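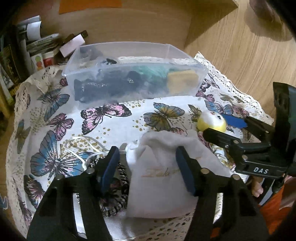
Page last changed: Sat 4 July

Dillidholm clear storage box, open top - review

I bought this box in June for the small stuff that never has a place: hair ties, a sponge, drawstring pouches, cords, the little plush toys that end up on every flat surface. It cost less than a takeout lunch and I bought 2, one for the table and one for the bathroom.

The box is a plain rectangle of clear plastic with no lid. The walls are stiff and don't bow when you pick it up by one end. The corners are rounded inside, so lint wipes out with a damp cloth. Mine came with a price sticker on the long side that left glue behind. Cooking oil took it off.

What fits

A sponge goes in flat at one end and leaves the rest free for fabric things. Fluffy items take up more room than you'd think, and they spring back up over the rim if you push them down. Small pouches are fine if you fold the top over. I keep thin cords out of it, they tangle with the scrunchies.

Being able to see through the sides is the main reason to get this one. I used to have a Pristix fabric bin in the same spot and had to empty it to find anything. The Pristix is nicer to look at, and it's quieter on a shelf.

What doesn't work so well

It slides. On bare wood it moves if you bump it, so I keep it on a tablecloth. There are no feet on the bottom and no dividers inside, and Dillidholm doesn't sell any that fit. Urrutia makes a divider set that can be trimmed with scissors - I haven't tried it.

The other problem is scratches. After a few weeks the bottom has a cloudy patch where I drag it on and off the shelf.

Round things are the worst fit. A felted ball toy with a beak and bead eyes rolls to whichever end is empty and sits on top of what I want.
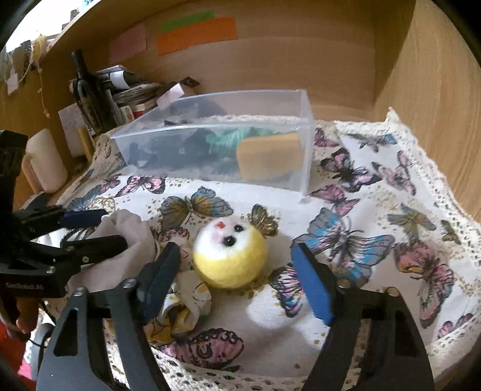 Would I buy it again

Yes, for light things. For anything heavy I'd pay more for the Rerwood one, which has a lid and a handle. If you only need somewhere to drop the odds and ends off a table, the Dillidholm is fine. Four out of five.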